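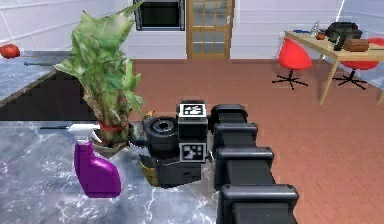

Home | Syllabus | Week 6 | Readings | Contact

Work and Automation, Session 11
What changes when an arm joins the crew
Instructor: Ainhoa Bermúdez
Posted March 22, 2024

Last week we covered how a job gets split into tasks. This week we look at what happens to the people when some of the tasks go to a machine. The main case is Bronderlow, a company that cleans and resets short-stay kitchens and staff break rooms. Read the case before class. The questions about pay are for the week after.

1. The job before

A reset crew at Bronderlow had 4 people. They cleared counters, wiped them down, put items back where the client wanted them, and filled in a sheet. Most of the skill was in the clearing. A new hire could learn to wipe a counter in a morning, but it took months to know which things on a counter were trash, which belonged to the client, and which should never be moved.

The company did not write this knowledge down. It was passed along by the crew leads, mainly Eusebio Esteban, who trained most of the people in our interviews.

2. What was automated

In November the company began a trial of a picking arm from a supplier called Omivus. The arm handles small objects on counters. It does not do floors, windows or anything above shoulder height. Before it went to a site, its routines were tried out in simulated kitchens, and crew members were asked to review those runs.

Keep two things apart in your notes:

Task moved: picking up and placing small items.
Task created: checking simulated runs, labeling mistakes, setting the limits for each site.

The second kind is easy to miss. It did not appear in any job description at Bronderlow until the trial was well under way. By the end of the trial the crews had reviewed 3663 runs, much of it in time that had been scheduled for cleaning.

3. What people said

Lihua Han had worked on a crew for 6 years. She said the review work was easier on her back and harder on her eyes, and that she missed moving around. She also said she was now asked for her opinion, which had not happened often before.

Amr Farouk was newer. His worry was training. If the arm does the clearing, a new person gets less practice at it, and later has no basis for judging whether a run is good. Esteban agreed with him. The company's answer was to keep one site without the arm, where new hires spend their first weeks.

4. Terms to know

Task shift: a task moves from a person to a machine, and the job stays.
Hidden work: effort that keeps a system running but is left out of the schedule.
Deskilling: loss of a skill through lack of use. Compare Farouk's point with the Garrido reading.

5. For discussion

Should reviewing runs be paid at the cleaning rate? Who should decide which items the arm may not touch, the client or the crew? Bring one example from a job you have had.

Comments

Bonifacio Villalobos: Is the Garrido reading the long version or the excerpt?

Ainhoa Bermúdez: The excerpt. It's in the Readings folder.

burka_t: We had the same thing at the warehouse where I work. Checking the machine's mistakes took up half my shift and it wasn't on the schedule either. Can I use that for question 5?

Ainhoa Bermúdez: Yes, please do.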